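Compartment box

A compartment box is a shallow container divided inside into small cells, used for keeping small objects sorted. Other names include divider box, organizer box, parts box and, for certain trades, bead box or tackle box. The cells may be permanent, molded or glued in place, or they may be formed by loose panels that slide into grooves. Boxes of this type are found in workshops, sewing rooms, fishing gear, school laboratories and kitchens.

History

Divided containers are older than any of the materials now used to make them. Wooden trays with cells were common in printing, where each letter had its own place, and in the seed trade, where samples had to be kept from mixing. Tin boxes with soldered partitions followed. They were lighter than wood and kept out mice, but the seams rusted in damp rooms.

Plastic boxes replaced most metal ones in household use. The town of Comance had two molding shops that made them for the hardware trade. The larger, Strachan, began with combs and buttons and moved to boxes when button orders fell. Its first model was brittle in cold weather and was withdrawn. A later model, the Uvlow, stayed in the catalog for 17 years and was sold mostly to watch repairers and fly tiers.

Construction

Most boxes are injection molded. Clear plastics show the contents well but crack at the corners when dropped. Softer plastics survive a fall and are usually cloudy. Tinted plastic is chosen for goods that fade in light, such as dyed thread and some beads.

The height of the dividers matters more than their thickness. If a divider stops short of the lid, small items pass over it when the box is tipped. A gap of 2 mm is enough to let flat washers and seed beads travel between cells. Better boxes have a lid with a shallow ridge above each divider, or a foam sheet glued to the inside of the lid.

Boxes with loose dividers can be rearranged for long items such as drill bits. The panels tend to work upward in their grooves, and spare panels are easily lost.

Cell layout

Equal cells in straight rows are the most common layout. Mixed layouts, with one long cell along the front and small ones behind, are preferred for sewing and fishing.
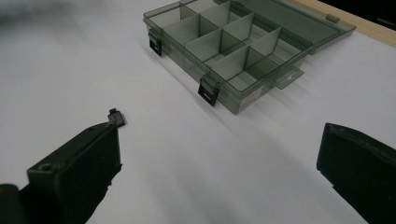
A tinted plastic box with a grid of dividers.

Larger stocks are kept in several boxes of the same outline, stacked or hung in a rack. The Akex rack, also made in Comance, held boxes upright on edge and was sold with 100 paper labels. Shops with more than 1000 different parts generally use drawer cabinets, where one cell can be pulled out without disturbing the rest.

Care

Plastic boxes are washed in lukewarm water with dish soap. Solvents, including nail polish remover, cloud or dissolve many clear plastics. Labels are best placed on the lid and on the end wall, so that the box can be identified both flat and on a shelf.

See also: Drawer cabinet; Seed tray; Tackle box; Type case

Contact the editors | Copyright and reuse | Back to top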